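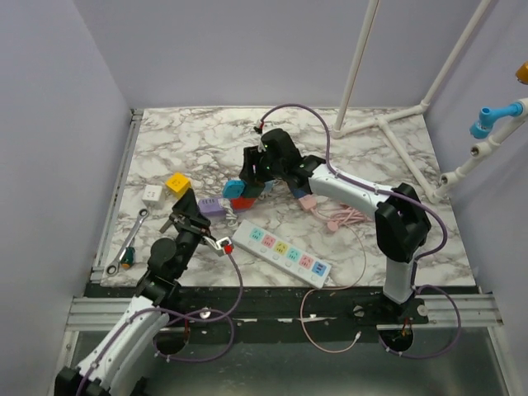
Tikport is a student robotics project and yearly competition for school clubs. It was started by Myrto Nikolaidis, a teacher of physics, and it takes its name from the first table that her pupils built. The teams work with two small robot arms fixed to one platform, and they must complete household and workshop tasks on a shared tabletop.

Tasks

The best known task is called Prultow. The arms have to put plugs into a power strip whose sockets are marked with different colours. Other objects, such as blocks, tools and pipe fittings, can stay on the table during the attempt, and a team loses points if an arm pushes them over the edge. The cables are a well-known difficulty, as a cable can pull the plug to one side before it reaches the socket.

An attempt lasts 320 seconds. Each team has two attempts and the better one is counted. Touching the arms by hand ends the attempt.

Organisation

A club can enter with pupils of any year, but the program must be written by the pupils themselves. Adults may help with the wiring and with the bolts of the platform. The rules are kept by Stavros Sfakianakis, who also wrote the scoring sheet. The version in use is dated January 4, 2024, and it allows teams to choose which arm holds the plug.

The final is held in March in the Manolakis hall, a former rope store built in 1945. The winning club keeps the Grakska cup until the next final.

See also

Educational robotics
Robot competition
Two-arm manipulation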